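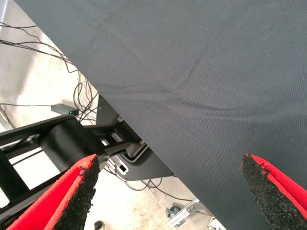
Folding a towel was supposed to be solved years ago, one laundry manager in Nendarville remarked when told of the latest result in robot cloth handling, and she would like to know why she is still paying people to do it. It is a fair question, and the paper put out by the Kudel group on 16/05/2023 does not quite answer it.

The group says its new training method, called Olon, lets a robot arm with a plain two-fingered gripper take hold of the edge of a piece of cloth and draw it flat without any map of the cloth being made first. Most earlier systems build up a model of the fabric, guess where the corners are and then plan a move. Olon skips the model. It learns from recordings of people steering the arm by hand, seen through a small camera at the wrist, and it picks its next short movement from what that camera shows.

The headline figure is 3,976 recorded grasps, which the authors describe as a small amount of data for the job. Small is a matter of taste. Every one of those grasps needed a person at the controls, and the paper gives no figure for the hours spent. A firm thinking of trying this with its own sheets or overalls would want that number before any other.

Then there is the test. The trained system was given 300 attempts at finding an edge and pulling the cloth straight. The authors report that it managed "a clear majority", and the exact score is given only as a bar on a chart with no label. Two kinds of fabric were used, both of them fairly stiff and both already in the training set. Thin knits, anything stretchy and anything with a pattern were left for later work. Cloth that holds its shape is the easy end of the problem, as anybody who has tried to fold a fitted sheet will know.

The comparison with older methods also needs a second look. Olon is set against a planner called Crenshaw, which was written for a different gripper and, according to a footnote, was run with its default settings. Beating it by a wide margin says something, but it is hard to say how much. A fairer trial would have let someone who knows Crenshaw tune it first.

What does look useful is the part on recovery. When the fingers close on nothing, the arm backs off a little, opens and tries again from a slightly different angle, and it does so without being told that it has missed. The authors say this behaviour was never written in as a rule and came from the recordings, where the human operators did much the same. If that holds up in other labs it would be worth having, as missed grasps are what usually brings a cloth-handling demonstration to a stop.

Grip wear gets a single paragraph. The padding on the fingers was replaced after every 1,000 grasps, and the authors concede that the system did worse towards the end of a pad's life. They do not say by how much, or whether the test attempts were made on fresh pads. In a workplace that runs two shifts a day, that would matter a good deal.

The paper has not yet been reviewed. The recordings and the code are promised for November, under a licence still to be decided, and the group says a longer test on softer fabrics is being planned. Until the recordings are out, outside teams have only the chart and the footnotes to go on.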